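Search this site
Type and press enter

Review: the Farnar hand-held gripper kit, built in a shared workshop
Posted in Kits & Builds | 16 comments | 211 shares

The Farnar arrives as a bag of bolts, a bag of threaded inserts, a cable and a license to print the rest yourself. You are paying, in other words, for the right to do most of the work. I put mine together over ten evenings in January at Sukenden, the shared workshop where I rent half a bench, with Geeta Dwivedi reading the instructions aloud in the tone they deserved.

Printing is the easy part if your machine behaves. Ours sulked. The fingers want a slow first layer and more infill than the manual asks for, and the insert holes came out tight enough that I went in with a soldering iron and some bad language. Page 10 tells you to fit the spring before the pivot bolt. Page 11 shows the pivot bolt already in. Pick a side and live with it.

Once it's together, it is a pleasant thing to squeeze. The trigger has a short pull, the fingers close evenly, and the grip suits a medium hand. Shakuntala Awasthi, who has small hands, got on with it after she moved the strap back one hole. I have large ones and got a blister.

The plan is to teach a home arm to tidy a desk, so we tried it on desk things. A phone case is a mean little object for a pair of fingers: low, smooth, and happy to slide away from you.
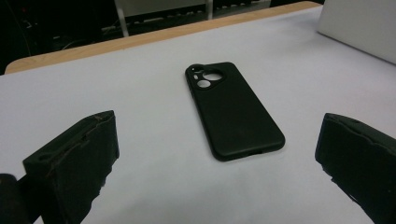

Black case, white paper, black fingers. The wear on the left one is easy to spot.

Coming in across the narrow width works best. Coming in from the ends mostly pushes the case around the table, which is good exercise for the table. Grip is fine while the pads are fresh, but the supplied ones shed, and I'd budget for spares from the start. Sisodia sells a felt that cuts cleanly with scissors and costs less than the official set. The glue in the Farnar box I would give to someone you don't like.

Bins are where the kit earns its money. The opening between the fingers is generous, and dropping things into a tub needs so little precision that even I looked competent. Lifting the tub itself by its rim is another matter – the fingers will hold a thin plastic wall, but your wrist does all the work and lets you know about it the next morning. 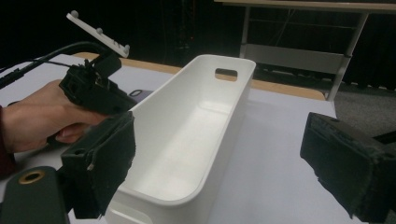

Farnar or Gelleck?

The Gelleck comes assembled, weighs less and costs 2 times as much. Its fingers are molded and can't be reprinted at midnight when one snaps. I snapped one Farnar finger in the first week and had a new one on by breakfast, so for a workshop with a printer I'd buy the Farnar again and grumble again.

Four out of five. The missing point is for page 10.

Print this page | E-mail this to a friend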